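Visit report: Zuvberg test hall, Kostorcombe

Written up by Cameron Pirihi for the maintenance and tooling group

Four of us went to the Zuvberg open day in Kostorcombe in March: Huia Whitelaw, Zulmira Pinheiro, Sizwe Xaba and me. We went to look at grippers for module swaps in equipment racks. We are not buying an arm this year. We already have one, and the question was what to put on the end of it.

Getting there

Kostorcombe station is a fifteen-minute walk from the site, uphill on the way in. There is parking behind the main building, but it was full by 9 a.m. and the overflow lot is on the other side of the road with no crosswalk. Sign-in was quick. You get a badge and a pair of safety glasses, and you need closed shoes. Sizwe had packed for a trade show and had to borrow a pair.

The first hour was a company talk. It was mostly sales figures and a history of the building. If you go next time you can skip it and get coffee, and you will have the hall to yourself until 10:30.

The hall

The test hall has three benches for visitors. Each one had a different gripper on the same model of arm, and the staff let you run the pendant yourself after a short briefing. They had also set out a tray of parts: module housings, a few cable connectors, a bag of screws and some foam blocks. We had brought four of our own housings in a padded case, including the old one with the rounded handle that gives us trouble every time.

Bench one was the Uibo two-jaw. It is a parallel gripper with a screw drive and flat pads. It weighs 612 grams without the pads. It closes slowly, but it stops where you tell it to, and it held our square housings with no visible tilt. On the rounded handle it slipped three times out of five. The person running the bench swapped the flat pads for V-grooved ones and then it held. Pad changes take two screws per side. Zulmira did one herself to see if it could be done in gloves. It can, but she dropped a screw.

Bench two was the Ziltix soft gripper, with three fingers driven by air. It picked up everything on the tray, including our rounded handle, on the first try. The problem is pushing. A module has to be pressed home against its connector, and the fingers gave way before the connector seated. The staff suggested a separate pusher tool. That means a tool change in the middle of every swap, and our cell has no room for a tool stand. It also needs an air line, and we would have to run one.

Bench three was an older Uibo model with a suction cup in the palm. We spent ten minutes on it. The cup needs a flat, clean face, and most of our housings have labels or vents where the cup would go. I would not look at it again.

Force readings

Huia W. had asked ahead of time to see force readings during insertion, and they had a sensor mounted between wrist and gripper on bench one. With the arm set to stop at a limit, our newest housing seated at 262 newtons. The old one with the worn guide rails reached 470 before it went in, and the staff member stopped the run there and told us she would not go higher with that set of pads. We had been guessing at these numbers for two years, so this was the most useful half hour of the day.

One thing to note for our own cell: most of the extra force came from bad alignment. When she rotated the wrist slightly and tried the old housing again, the reading dropped a lot. I did not write the second number down and neither did anybody else.

Cameras

There was a wrist camera and a fixed camera to compare on bench one. The wrist camera gives a better view for the approach, but at contact the part blocks most of what it can see. The fixed camera kept the connector in view the whole time as long as nobody leaned over the bench. Sizwe thinks we should use both. I would start with the fixed one, as we already have the mount and the cable.

Lighting mattered more than I expected. With the overhead lights on, the shadow of the arm fell across the part and the fixed camera lost its edge twice. They switched on a side lamp and the trouble stopped. We should try that before spending anything on a new camera.

Simulation room

After lunch (sandwiches, fine, not much without meat) we went upstairs to the simulation room. Huia Pirihi runs it. She is my cousin and I should say so, though she had no part in the gripper benches.

They build each task in simulation first and run the approach there before any hardware is used. The one she had up was a rack task, with the arm and the rack on a single table. She moved the start position of the arm between runs and we watched how it came in to the face of the rack. 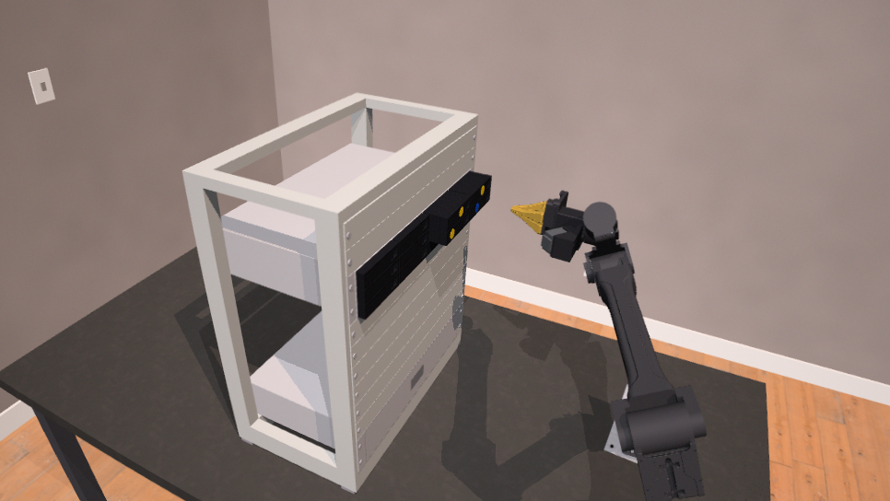

Rack task in the simulator, gripper tip pointed at the black module on the rack.

We asked how well contact is modeled. Her answer was that she trusts it for reach and clearance and does not trust it for insertion force. Friction on worn rails is the weak point. They take readings from the bench and put them back into the model, and for a new part that takes her one to two days. She would want our actual housings for it. Drawings would not be enough.

Zulmira asked if we could load our own rack model. Yes, if it is a clean mesh. Ours is not. It came from the supplier with every washer and thread in it, and someone would have to strip it down first. Zulmira has said she will look at it, starting with the front face.

We also asked about controllers. The sim sends the same commands as the pendant, so a path that works upstairs can be loaded downstairs without retyping it. We saw one path carried over this way, on bench one. It ran without a fault, at low speed and with a staff member holding the stop button.

What we did not get to see

The controller comparison on the printed program was canceled. One of the two units had not arrived. There was also supposed to be a talk on cable handling at 2 p.m., and we missed it by staying too long upstairs. The slides are meant to be sent to everyone who signed in. I do not have them yet.

Prices were not given out in the hall. You fill in a form and they send a quote. I filled in one for the Uibo two-jaw with both sets of pads, and Sizwe filled in one for the Ziltix so we have something to compare.

What I would do next

Borrow the Uibo two-jaw. Zuvberg lends it for 3 weeks and we pay the shipping both ways. Ask for the V-grooved pads in the same box. Run the old housing first, with the wrist alignment fixed, and log the force every time.

Put up a side lamp in our cell. Huia W. has one in her office that nobody is using.

Leave the soft gripper for now. If the picking work for the spare parts shelves goes ahead, it is worth another look for that.

Send two housings to the simulation room, one new and one worn. They go to Huia Pirihi at the Kostorcombe address, and the box needs our return label inside it as well as outside.

Train tickets and the taxi back to the station are on my expense sheet. Sizwe still has to return the shoes.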